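Sostex Living Room Demonstrations

Release notes and data card, September build. Maintainer: Branislav Paulík.

The set holds 341 demonstrations of soft-goods tidying, recorded with a hand-held two-jaw gripper in furnished apartments. Tasks cover blankets, cushions and throws on sofas. The operator works the jaws by hand – no robot is present during recording. 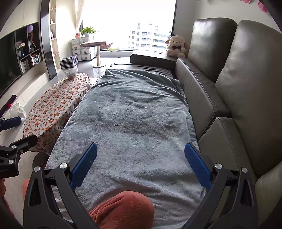 How is an episode ended when the operator drops an item?
Recording continues for 5 seconds after the drop, then stops. The episode is kept and its outcome field is set to "dropped".

Each episode is a folder with the wrist video, jaw opening and tool pose. Episodes longer than 600 frames are split, and the parts share one episode ID. Pose is given relative to the first frame, in meters. Jaw opening is normalized, with 0 for closed.

Known issues: pose drifts near large windows and over glossy floors. Three sessions from the Jireš apartment have no jaw signal and are listed in exclude.txt – skip them when training a grasp policy.

Converters for the Disix replay format are in tools/.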